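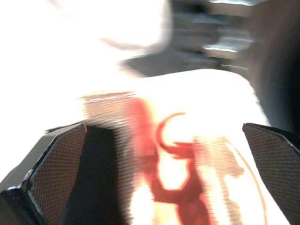 A white object with a red design between the two fingers of the gripper, as seen from the robot's wrist. (Photo: Kondent)

Karkdale workshop teaches robot arms by hand, one patient try at a time

Search this site Go Advanced search

April 1, 2019

KARKDALE - If you have ever stood behind a child on a bicycle with one hand on the seat, you already have a pretty fair idea of how the people at Kondent spend their working days. The small Karkdale firm teaches robot arms to pick things up, and it does so by having a person go through the motions first, over and over, until there is enough material for the machine to learn from.

This week the company said it had saved 1,385 of these lessons since it opened its workshop in November, every one of them led by a human being with a good deal of patience.

"People come in expecting to see us typing," said Simone Vieira, who runs the workshop and was kind enough to give up most of a morning to show a visitor around. "We do type, but mostly we pick things up and put them down again, and then we have a coffee and pick them up some more."

There are two ways of giving a lesson. In the first, the teacher takes hold of the arm itself and guides it to where it needs to go, the way you might help somebody with a golf swing. In the second, the teacher sits at a desk a few steps away and steers the arm with a hand control while watching the view from a small camera at the wrist. Of the lessons saved so far, 587 were done by hand and the rest by remote control.

Anderson Meireles, a former upholsterer who joined the company over the winter, prefers the desk, though he says it took him a good while to get used to seeing the world from between two black fingers. Things rush up at you, he explained, and when the arm moves fast everything smears, so the trick is to slow down well before you think you need to.

"My first day I went at everything like I was catching a bus," he said with a laugh. "Wagner told me to breathe out before I close the grip, and I still do it every time."

That would be Wagner Evangelista, the senior teacher, who keeps the practice schedule and has a soft spot for the lessons that go a little wrong. A wobbly approach that gets straightened out partway is saved along with the smooth ones - he feels the arm ought to see how a person recovers from a mistake.

The recordings go into a program the company calls Brilness, which looks for what the lessons have in common and then lets the arm have a go by itself. Zeeshan Rizvi, who looks after that side of things, said light, soft-sided items are still the hardest, as a grip that is fine for a box can be far too much for something that gives when you squeeze it.

Kondent plans to add 800 more lessons before it moves on to stacking and pouring. Vieira said she is also looking for two part-time teachers, and that no experience with robots is needed, although steady hands and a cheerful attitude toward repetition would both be very welcome.

46 shares 7 comments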